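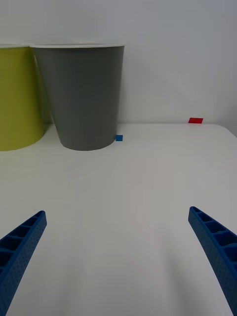
5 min read

Home News Research Back Issues Subscribe

Filed under: Robot Learning, Methods Watch

Last updated January 15, 2020

Tavham says one wrist camera is enough. Is it?

By Dorota Śliwiński

The Tavham group in Destthorpe put out a report last week that has been passed around a good deal, mostly by people quoting the headline number. The claim is that a robot arm can learn to pick up and stack cups using a single small camera mounted at the wrist. No overhead camera, no depth sensor, no model of the cup. They call the method Krishnan, and they say it worked in 543 of 607 tries.

I have read the report twice. I think there is a decent idea in it, and I think the number is carrying more weight than it can hold.

The idea first. Most setups like this one use a fixed camera that looks down on the whole table, sometimes with a second one at the wrist for the last few inches. The fixed camera is a nuisance. Somebody bumps the stand, the calibration goes off, and the arm starts closing on thin air. Krishnan drops the fixed camera and asks the wrist view to do everything. The arm is guided through the task by hand a number of times, the wrist video is saved along with the motion, and a network is trained to predict the next short stretch of movement from the last few video images. None of that is new. What Tavham added is a training step that pays special attention to the fingertips. The network has to guess where the tips will be relative to the nearest object a moment later, and it is penalized when it guesses wrong.

I can see why that would help. The blue fingers come up from both bottom corners of the wrist view in an open V, and they stay in view while everything else shifts. They're also soft, ribbed on the inside into hollow cells, so they bend around whatever they touch. A camera bolted near them gets a look at that bending that an overhead camera would mostly miss. If you want a network to learn what contact looks like, this is a sensible place to put the lens.

Now look at what it has to work with. A white tabletop against a light gray wall, two tapered cups toward the back, a small flat blue piece near the base of the gray one and a small red one farther off to the right. That is a very kind room to do vision in. The gray cup slightly overlaps the yellow-green one, which makes things a bit harder, and I'll give them that. But the report uses the word "cluttered" four times, and I would like to know what they call my kitchen counter.

The wrist view also shows the problem the report spends the least time on. The yellow-green cup is only partly in view at the left. With a camera overhead that would hardly matter. With a wrist camera, whatever slides out of view is gone until the arm turns back to it, and the network only sees the last few images. So how does it remember a cup it can't see? The report says the policy "recovers naturally" and leaves it there. I would have liked a test with the second cup starting fully out of view. There isn't one.

Back to the count. There were 607 tries and 543 successes, a little over 89 percent. The appendix lists 52 failures and 8 tries thrown out for hardware trouble. Add those up and you get 603. I wrote to ask where the other four went, and have not had an answer as I write this. Four tries will not change the result much in either direction. It does make me wonder how carefully the rest was tallied.

The 8 bother me more than the four. "Hardware trouble" is never defined. A finger that slips off its mount is hardware trouble. A finger that folds under because the arm drove it into the table is a failure of the method, and it can easily get written down as the first thing. With soft fingers the line between the two is blurry, so the rule for sorting them should be set before anyone runs the arm and then printed in the report.

There is also the matter of what counts as a success. For a stack, the upper cup has to stay in place after the fingers let go. Fine. For a pick, the cup only has to leave the table. There is no minimum height and no holding time, and the report lumps picks and stacks together. Without a split between them I can't tell whether this is a system that stacks well or one that picks very well and stacks now and then.

Bogdan Onu at Boltel, where they build wrist mounts and have no stake in the report, was kinder about it than I am. "The fingertip loss is a good trick and I'd try it tomorrow," he told me. "I would not throw out my overhead camera yet." He pointed out that the comparison run, the one with the fingertip step switched off, was trained on the same demonstrations and did clearly worse. He's right, and it's the strongest page in the report. A side-by-side test like that tells me more than the headline does, even on an easy table.

His other point was about lighting. A plain wall with soft light on it gives the network almost nothing to get confused by, and a wrist camera swings around much more than a fixed one. Put a window behind the cups, or a patterned cloth under them, and the picture could change completely between one moment and the next. Tavham lists this under future work - along with new objects, new tables and new fingers.

What would bring me around? Picks and stacks counted apart, the sorting rule for thrown-out tries in print, and a run on a table that someone outside the group has set up. I'd also take the raw wrist video from all 52 failures. Failures from a wrist camera are easy to read, as you're sitting right behind the fingers when it goes wrong, and a reader could learn a lot from an afternoon with them.

Tavham says code will be posted later in January. If it is, Bogdan has offered to run it on an arm at Boltel with a different set of cups, and I'll report what he finds, including the thrown-out tries.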